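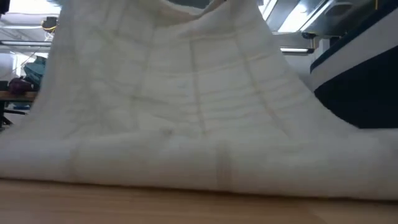
Zadance cloth handling project: spring progress note

12 shares | 2 comments

Hello again, and thanks for the nudge about the April report. I'd hoped to have a nice neat shopping list for you by now. What I've got is most of a shopping list and a couple of questions I'd like your view on before I spend anything big.

First, where the money is. We've committed a bit under half of the equipment pot. Most of that went on the Peñalver arm, which arrived in good order apart from a dented crate, and the rest went on the bench, the mounting plate and a frightening amount of cable. (I had budgeted for cable. I had not budgeted for enough cable.) The fixed camera came out of last year's leftovers, so it doesn't show up in this round at all.

The big decision is the second arm. We've done 241 practice folds so far on plain pale sheets, and I'm now pretty sure that one arm won't get us to the end of the plan. It can pick up a corner well enough, but the far side of the sheet trails along the table and you spend half your time tidying up after it. Two arms holding it out between them is what we said we'd want in the original bid, and I still think that's right!

So I've asked for two quotes. Peñalver would sell us a matching arm, and the good thing there is that the software stays the same and we could share spares. Jirkero do a lighter one that's a fair bit cheaper, but the lead time is 43 working days and we'd have to write our own bits to make it talk to the first. My feeling is to pay more and get the matching one. If you'd rather we saved the money and took the slower route, please say so before the quotes run out at the end of May.

Smaller things. Soft fingertips wear out faster than the brochure suggests and I'd like to move £923 from travel to consumables to cover them for the rest of the year. I don't think we'll miss it, as the partner visit to Lalel is now happening by video call. I've put the form in already, it just needs your tick.

Lighting is the other one. White cloth under bright ceiling lights is a pain for any camera, the creases wash out and then the software can't tell a fold from an edge. Before we buy fancy lamps I want to try a cheap diffuser and some coloured test sheets, which might solve it for the price of a decent lunch. I've left the lamp money alone until we know.

We're about three weeks behind on the timetable, all of it from waiting for the electrical work on the bench. I haven't asked for an extension and I'd prefer not to, but if we end up with the Jirkero arm I probably will have to.

Next report in July, with the second arm ordered one way or the other. The spending sheet is in the shared folder, second tab.

Like (7) | Comments (2)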